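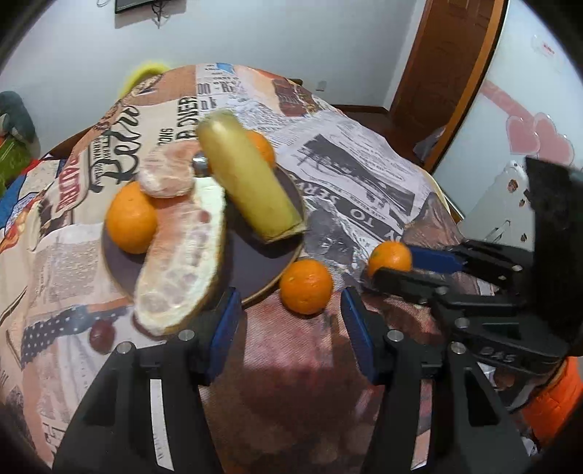 Our project began with a question that sounded much simpler than it was: does the pad on a gripper finger matter more than the shape of the finger behind it? Prapai Yimyam and I had spent most of April arguing about this over lunch, and our supervisor, Styliani Stergiou, very kindly suggested that we stop arguing and measure something. So we set out to compare hand-held grippers on ordinary fruit, the kind you might buy on the way home, with all its bumps and soft places. An orange is a lovely thing to start with, being nearly round and quite forgiving, and with one clasped between blue-lined jaws like this you can see how the pad sits against the peel. The peeled pomelo on the plate is another matter altogether. Its pith is soft and uneven, and we were nervous about it from the first day.

We tried two sets of pads, which we called Plonis (smooth and rather firm) and Fereo (ridged and softer), after the names Surachet Boonyarit had written on the storage tins. Each set was given 40 grasps on each kind of food, split between the two of us so that one person's habits wouldn't colour everything. A grasp counted as good if the food could be lifted, held while we said the alphabet, and put down without a mark. I do recommend the alphabet, by the way - it is slower than you would think, and it stops you hurrying.

The results for oranges were close. Plonis dropped 10 and Fereo dropped six, and most of those drops came in the first session, when we were both squeezing the handle far too timidly. Bananas were better than we had feared, provided we took them across the middle. With the pomelo the difference was plain: Plonis failed 19 times and Fereo only eight, and Prapai felt she could sense the slip coming with the softer pads, though we had no way of recording that. 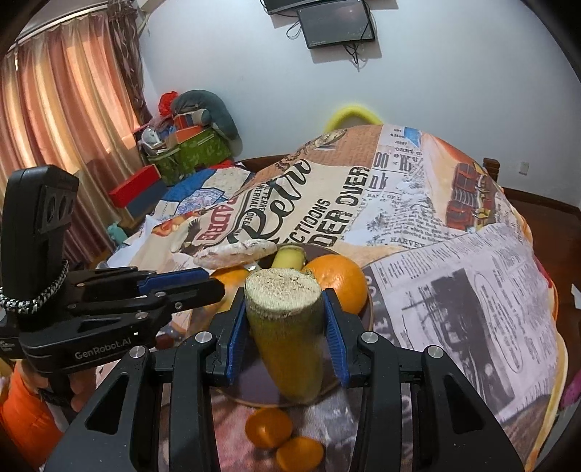
Sugarcane was Chaiwat Hemmin's idea, and it turned out to be the part of the project I enjoyed most. We had wanted something hard, to set against all the soft fruit, and something that would show us whether a grasp was straight. A short piece held upright between ridged pads does this very nicely, as the pale cut top faces you and any lean is easy to spot. It also made us think about where the fingers close. Gripping low down made the cane tip forwards on lifting, and gripping near the top was steadier but harder to set down neatly.

If we had another term, I would like to repeat everything with the handle force recorded, and with someone who hadn't already made up their mind about the pads (I had, I admit, and so had Prapai). We would also test more pieces of cane, of different widths. Our thanks go to Buppha Onsri, who read two drafts of this report and corrected our tables with great patience.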